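Stastitz Fund: progress report for the second period
Holtasell Community Kitchen Gardens
Prepared by Orla Mac an tSaoi, project lead

Dear Ruth,

What a season we've had! When we last wrote, the beds at the Mahlangu Road site were still mostly clay and broken brick, and I had my doubts about getting anything in before May. We did get there, and I'm so pleased to be able to tell you what your grant has made possible.

Growing

All 20 raised beds are now planted and in use. Broad beans and chard came first, and the beans were a triumph (if you don't mind blackfly, which we had in great quantity until Cathal Geraghty started pinching out the tips). The carrots were poor. We sowed them too early and the soil was too rich, so most of them forked, though they tasted lovely and the children thought the shapes were the best thing we'd grown. We'll try a sandier mix in the two end beds next spring.

We have weighed everything that left the gate, as you asked. The total so far is 315 kilos, well up on what I'd put in the application. Courgettes make up an embarrassing share of it.

Cooking sessions

The Tuesday-style drop-in we first planned didn't suit people with small children, so we moved to late mornings and numbers picked up straight away. Ita Moriarty leads the sessions and has a real gift for getting people chatting over the chopping. Her chard and potato pie has now been made in a good many homes on the estate, and one family has started bringing their own version, with chilli, which I prefer!
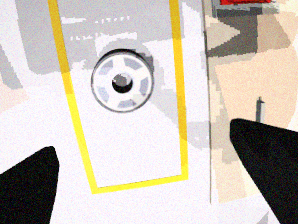

We also ran four evening sessions on preserving. These filled up within days, and the green tomato chutney was such a hit that we ran out of jars halfway through the second evening. We've asked Stovex for a quote on a bulk order.

Spending

We have spent 2,773 pounds in this period, mostly on timber, compost and the water butts. Liam Hennessy has sent the receipts separately. The compost cost more than budgeted, but the timber came in under, and the two nearly cancel out. We'd like your agreement to move what's left on the signage line over to seed and netting. The pigeons have found us.

What didn't go well

The seed library has been slow. Plenty of people borrow and few bring seed back, partly because we never explained how to save it. Cathal is writing a one-page guide covering beans, peas and tomatoes, and we'll hand it out with every packet.

Next steps

Garlic and overwintering onions go in shortly. After that we'll be mending the path by the lower gate, which floods, and planning a soup lunch for the neighbours. You'd be very welcome to join us, and I'll send the date as soon as the hall confirms.

With warmest thanks from all of us,
Orla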